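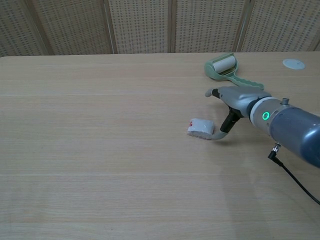 The table and the folding screen, side room.

Posted 8/25/21
Print this post | E-mail this post

The screen was the cheap part. I picked it up from a shop in Ziltdale for 40 dollars, and it has done more for the side room than anything else I've bought. It has darker posts and beige panels with rows of tiny dark dots all over them. The shop had the same thing in a solid dark colour. I'm glad I left that one where it was, as the room only has one window.

The table took longer. I'd been using an old desk of my parents' since February, and it was too narrow to spread anything out on. I wanted a pale wooden top, no drawers, and enough depth that I could push work to the back and still have room for my elbows. Fahy had one in their clearance section, marked down because of a dent in one leg. The leg faces the wall now.

I put two coats of Skerkulano hard oil on the top, left overnight between coats. The tin says to go over it lightly with 1000 grit once it's dry, and I did that after the second coat only. It came up with a soft sort of shine. You notice it most where the light lands, and hardly at all elsewhere. The grain runs lengthwise in thin tan streaks, and the oil brought them out a bit more than I expected from the raw wood.

A few things I'd do differently:

Wipe the oil off sooner. The instructions give you 20 minutes and I went over, so the first coat was tacky until the next afternoon.

Measure the screen folded out at an angle. I measured it flat. It won't stand up flat, so it covers less of the wall than I had planned for. The shelves behind it still show at one end if you're standing in the doorway.

Buy the felt pads at the same time as the furniture. I used Widadent stick-on ones and had to tip the table over again to put them on — not a one-person job.

Someone asked on the last post whether the screen blocks much noise. No, it doesn't. It hides the shelves and gives you a plain background behind the table, and that's all I wanted from it. If you need quiet you'd be better off with a heavy curtain.

The colour match between the two was luck. They're both in the beige family, with the screen posts a good deal darker. I'm still looking for a lamp. I'd like one that clamps on, but I don't want to mark the edge now that it's been oiled.

Next job is the floor.

Print this post | E-mail this post

Related posts
Clearing out the side room
Oil or varnish for a work table
What fits in a small trailer
Choosing paint for a room with one window

Home | About | Archive | Contact | Back to top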